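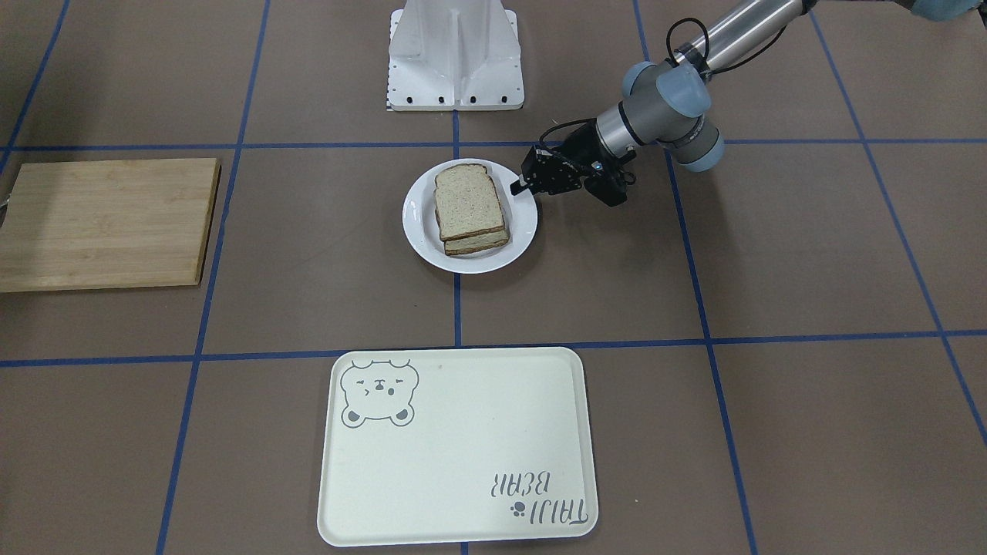

Adjunto 1. Pinza izquierda a la altura del plato, junto al borde derecho, con las dos rebanadas encima.

Asunto: Re: [manipulacion-mesa] Paradas de protección al acercarse al plato
Fecha: jueves, 23 de mayo

Hola a todos:

Contesto al mensaje de Volkan y de paso dejo escrito lo que tenemos de la parada del brazo izquierdo, porque en la lista ya hay tres hilos abiertos con el mismo síntoma y conviene juntarlos en uno.

Volkan Sarıgül escribió:
> En Skukham nos pasa algo parecido. El brazo baja en diagonal hacia
> el plato, se para cerca del borde y el controlador da sobrepar en la
> muñeca. No vemos contacto en los vídeos. Si bajamos la velocidad a
> la mitad pasa menos, pero sigue pasando. ¿Habéis mirado si es la
> estimación de carga o si hay un roce de verdad? Nosotros cambiamos
> la pinza y no arregló nada. También quisiera saber si rearmáis en
> remoto o si alguien va a la celda.

La tarea es la del pan: plato en el centro, tabla de bambú a la izquierda, bandeja delante. El fallo sale en la aproximación al plato por el lado derecho, que es la postura del adjunto 1. El código que devuelve el controlador es el 442 (par externo por encima del límite en la articulación de la muñeca). El límite lo tenemos en el valor de fábrica y no pensamos subirlo.

Lo que hemos comprobado:

Roce con el plato. Repetimos el acercamiento sin plato y el 442 siguió saliendo, así que el contacto queda descartado como causa única. En una de las paradas sí hubo contacto: la pinza empujó el plato y el pan se desplazó, pero en el registro el par ya estaba alto antes de llegar.

Estimación de carga. Era correcta. La masa de la pinza estaba bien declarada en el fichero de Meltero y el centro de gravedad también. Volkan, por aquí no sigas mucho tiempo.

Cable. Aquí está el problema, al menos el nuestro. El cable negro va por fuera del eslabón y pasa sobre la articulación haciendo un bucle. Cuando la muñeca gira hacia dentro con el brazo muy extendido, el bucle se tensa y tira. El controlador lo interpreta como una fuerza externa y para. Alargamos el bucle, movimos una brida y en 200 acercamientos seguidos tuvimos 2 paradas, las dos con el brazo en el extremo del recorrido. Antes del cambio no pasábamos de unas 120 repeticiones sin tener que dejarlo por acumulación de errores.

No lo doy por cerrado. Esas dos paradas restantes todavía no las explico y la brida nueva es provisional.

Hay otra cosa que me preocupa más que la parada. Después del segundo 442 de una de las series, el programa rearmó solo y reanudó la trayectoria desde el último punto guardado, sin volver a la posición de reposo. El plato ya no estaba donde el programa creía. No hubo daños y no había nadie dentro de la zona, pero el rearme automático no debería haber estado activo. Venía heredado de la configuración de Khaemba, donde trabajan con vallado completo. Nuestra celda no lo tiene. Si habéis copiado ese fichero, buscad la opción de reanudación y desactivadla hoy mismo.

El procedimiento que seguimos ahora es este. Tras cualquier 442, el brazo queda parado y sin reanudación. Una persona va a la celda, mira el cable y la pinza, y retira los brazos a reposo en modo manual. Luego se revisan los objetos y se recolocan con las cintas azules del suelo como referencia. Solo entonces se rearma, desde fuera de la zona. No rearmamos en remoto aunque la cámara se vea bien, y con esto respondo a la última pregunta de Volkan.

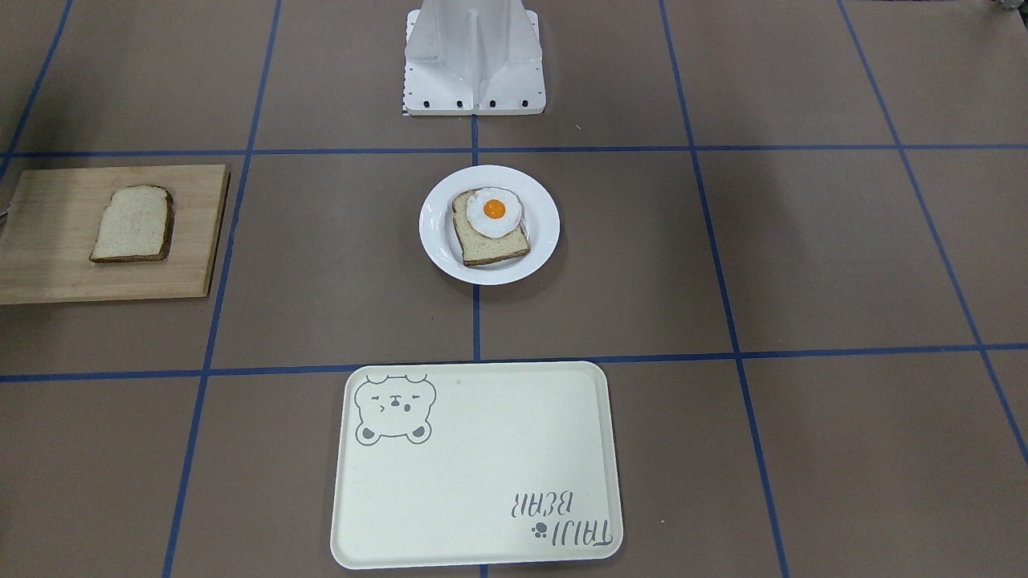 Adjunto 2. Mesa sin brazos a la vista: rebanada sobre la tabla, tostada con huevo en el plato y bandeja vacía.

El adjunto 2 sirve para ver la distribución de los objetos sin que el brazo tape nada. La base queda al fondo, justo detrás del plato. La franja derecha está libre, y por ahí queremos probar una entrada más abierta, con el codo menos extendido. En simulación el bucle del cable no llega a tensarse, aunque el modelo de cable que usamos es bastante pobre y no me fío mucho.

Pendiente por nuestra parte: sustituir la brida por una guía fija, repetir la serie con la entrada nueva y enviar los registros de par a los compañeros de Grirkdale, que los han pedido para compararlos con los suyos. La guía llega en junio.

Volkan, si puedes, haz la prueba sin plato y mira el par de la muñeca en los últimos centímetros de la bajada. Si sube de forma gradual, yo miraría primero el cable. Si es un salto brusco, lo vuestro será otra cosa y prefiero ver el registro antes de opinar.

Un saludo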